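A nose round the Rebane building at Custbridge

I'd been meaning to go to one of the Custbridge open days for ages, and in March I finally got myself on the bus (the 101, which stops practically at the gate). Doors were meant to open at ten. I was there at quarter to, naturally, so I had a wander round the car park and ate half my sandwiches.

The Rebane building used to be offices and is now let out room by room. The leaflet says it has 1,442 square metres of floor, and I think I walked over most of it twice, because the signs on the stairs send you up when you want to go along. Lavulden have the ground floor and were handing out very decent shortbread. I took two pieces and went back later for another!

The room I liked best was upstairs, where Kustetti have their space. After all that grey corridor you come through the door and get a great big painted-looking countryside, blue sky and all. There's a round green hill with one little tree on top, and a house with a brown roof tucked in among the woods. I stood there far too long deciding whether I'd want to live in it (yes, but what about the shops?).
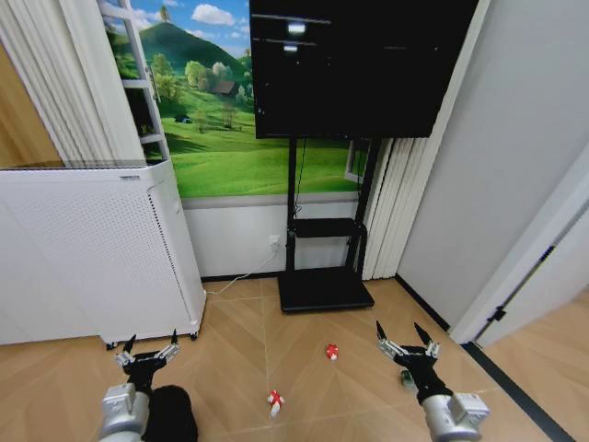 The countryside wall, with the big screen and the air purifier.

I've been thinking about getting an air purifier for my own flat, so I had a proper look at theirs. It's a tall white box of a thing with tiny holes all over the side and little castors underneath. Castors! Mine would spend its life being shoved from the bedroom to the kitchen and back, so that went straight on my wish list. I don't know what it costs to run and forgot to ask, which was silly, as it's the one useful thing I could have brought home.

The wooden floor helps as well. My old office had carpet tiles that curled up at the corners, and I'd have swapped them for this in a heartbeat. I'd probably have moved the screen along a bit though, as it stands right in front of the view, and I'd rather look at meadows than a blank telly any day.
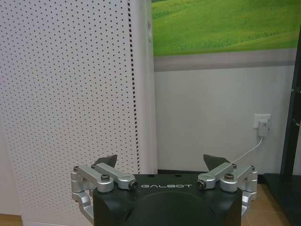 Anyway, I stayed up there until my feet started complaining and then went down in search of tea. The café was two pounds for a mug, and you could sit by the window if you were quick. My visitor sticker said 434, so plenty of other people had had the same idea, and the queue for the loos was proof of it.

If you're going to the next one, go early, bring change for the bus and start at the top of the building. I missed the whole back staircase and the print room, so I'll be having another go in the autumn.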